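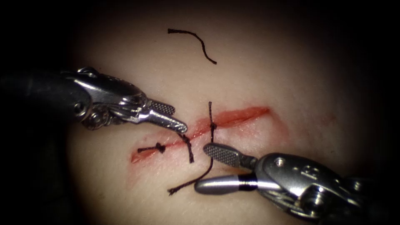 Van Damme opens suture practice room in Tatdale and brings out a new skin pad

TATDALE, October — Van Damme, the maker of practice materials for wound closure, announces the opening of its first public practice room, in the old post building in Tatdale. On the same occasion the company presents the Rostow pad, a skin-like practice pad that is delivered with a long red incision already made.

The room is intended for everybody who must learn to close a wound well and who does not find enough hours for it at work or at school. Nursing students, medical students, veterinary assistants and experienced staff who want to refresh their hand are all welcome. It has 17 places. Each place has its own lamp, a stool that can be adjusted in height, a non-slip mat and a small tray for needles. The rest of the room is kept rather dark, so that the eye stays with the work.

About the Rostow pad

For many years Van Damme has sold plain pads, which the learner must cut before the first stitch can be placed. Teachers told us that this first cut takes a large part of the lesson, and that the cuts are very different from one learner to the next. Some are too deep, some are crooked, and then it is difficult to compare the stitches afterwards.

With the Rostow pad the group starts from the same wound. The pad is pale and smooth, with a soft and slightly matte surface. The incision is narrow and runs diagonally. Its color is not the same over the full length: there is a paler orange-red part and a deeper red part, and a light pink tone goes a little outside the margins. We chose a diagonal line after long discussion with our test schools. A wound that lies straight in front of the learner is comfortable, but it teaches only one position of the wrist.

Fine wrinkles in the surface are normal and do not influence the use. Black thread gives a good contrast on the pale material and we recommend it for the first lessons, when learners still have to judge the distance between the stitches. Later one may change to a thread which is harder to see.

Before the pad went into production, 889 trial pads were stitched by learners at two schools in Stindley. The most frequent remark concerned the edges of the cut, which in the early version tore too easily if the thread was pulled tight. The material was changed two times for this reason. In the present version the edge still tears when the tension is really too high. We wanted to keep this, as the learner should notice the mistake and repeat the stitch.

How the room works

The practice room is open from 9 in the morning until 8 in the evening. A place is booked for a block of 2 hours, which is enough for one complete incision at a beginner's speed, including the removal of the stitches and a second attempt. Thread, needles and one pad are included in the booking. Visitors may bring their own instruments if these are clean and in good state.

An instructor is present in the afternoon and walks between the places. In the morning the room is quiet and one works alone. Schools can reserve the complete room for a group, and in this case they may bring their own teacher.

Used pads are not thrown away with the general waste. They are collected at the door in a gray box, without needles, and go back to our workshop in Stindley, where we examine what can be used again. Needles go in the closed container which is fixed at every place. We ask all visitors to take this rule seriously.

Availability

The first series of the Rostow pad consists of 500 pieces. A part of it is reserved for the Tatdale room, and the other part can be ordered by schools and training departments. The plain pads stay in our program and nothing changes in their size or packing, so existing holders and clamps can still be used.

Pads should be stored flat, away from sunlight and out of contact with printed paper, which can leave ink on the surface. If dust or small specks stay on the pad, they can be wiped away with a damp cloth. Alcohol makes the surface dull and should be avoided.

About Van Damme

Van Damme develops and produces materials for the training of suturing and basic wound care. The company has its workshop in Stindley and delivers to schools, clinics and private learners. The Tatdale room is the first location where the products can be tried before an order is made.

Press contact

Questions from the press, requests for a visit and requests for sample pads can be sent to the Van Damme press office in Stindley. Journalists who wish to try a stitch themselves are welcome in the morning hours — please announce your visit so that a place can be prepared.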